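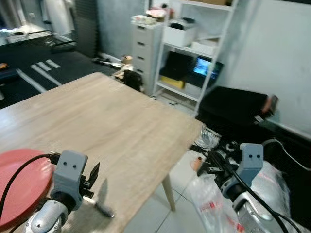

How to Seal and Hang a Painted Wood Door Sign

Most door signs fail at the edges first. Water gets into the cut grain, the paint lifts, and by February you have a bubble along the bottom. An evening of prep takes care of most of it.

What you need

A painted wood round or plaque, fully cured
Sandpaper, 220 grit
Clear exterior water-based sealer, satin or matte
A soft 2 inch brush
Two small D-rings with screws
Outdoor ribbon or jute

Steps

1. Let the paint cure. Dry to the touch is too early. I give craft acrylics 4 days indoors.

2. Sand the edges only, by hand, then wipe off the dust with a barely damp cloth. Stay off the lettering.

3. Stir the sealer. Shaking puts bubbles in it, and they dry in place.

4. Brush the edges first and let them soak it up. Go around again before you touch the front.

5. Coat the front in long strokes, all one direction. Thin is better. If you used paint pens, test a corner first -- some of them smear under a water-based sealer.

6. Wait until it no longer feels cool, then turn it over and do the back.

7. Repeat both sides. Signs that face south get a third coat from me.

8. Screw in the D-rings at the same height, a third of the way down from the top. Drill pilot holes so the wood doesn't split, and check that your screws are shorter than the sign is thick.

9. Tie the ribbon with a double knot behind each ring and trim the ends.

If the sign knocks when the door shuts, stick felt pads on the lower back. Farzana Dewan uses clear cabinet bumpers on hers, which hold up better in rain.

Touch up the bottom edge once a year.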